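Flood watch stays in place for the lower Ikach valley

5th March

The flood watch for the lower Ikach River remains in effect through the end of the week. Two more rounds of rain are expected, and the ground upstream is already soaked. Forecasters expect the heavier band to arrive overnight and move out by midmorning, with a weaker system close behind it.

The river gauge at Plisach stood 46 inches above its normal level for early spring at the last reading. Water has covered the low end of the fairground parking lot and the walking path under the railroad bridge. It had not reached any homes at the time of writing. In Ollcombe, the creek behind the middle school is high but still inside its banks.

Snowmelt is adding to the problem. Afternoon temperatures reached 49 degrees at the Sleiman ridge station, and most of the snow below the tree line has gone in the past week. The higher slopes still hold a good deal of it. A cold night slows the melt, but the overnight lows in this forecast stay above freezing until the second system has passed.

Road closures

Mill Road is closed between the Plisach bridge and the feed store. Lower Ferry Road is down to one lane, with a temporary signal at each end. County crews have barriers ready for the Sleiman cutoff and will close it if water reaches the shoulder. School buses on the east route are using the highway, so pickups may run late. Do not drive around a barrier, even when the pavement behind it looks dry – the edge of Mill Road washed out in the same spot last May, and the patch there is narrow.

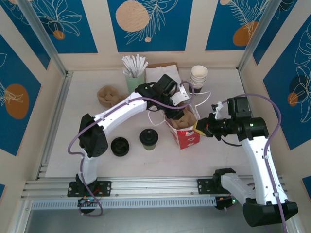 Power and water

Wind gusts on the front edge of the last storm knocked out power to 890 customers, almost all of them north of Ollcombe. Service has been restored. The utility is asking people to report leaning poles and low lines by phone and to stay well back from both.

Tap water is safe to drink in all three towns. Households on private wells near the river should use bottled or boiled water if floodwater gets to the wellhead, and have the well tested before going back to it.

Sandbags

Filled sandbags are available at the Ollcombe public works yard and behind the Plisach fire station. The limit is 6 per household on each trip. Bring your own gloves. Sand and empty bags are also out at the Sleiman transfer station for anyone who wants to fill their own – shovels are provided, but there are only a few.

The next river forecast is due tomorrow morning. If the watch is raised to a warning, the county will send a text alert and sound the siren at Plisach.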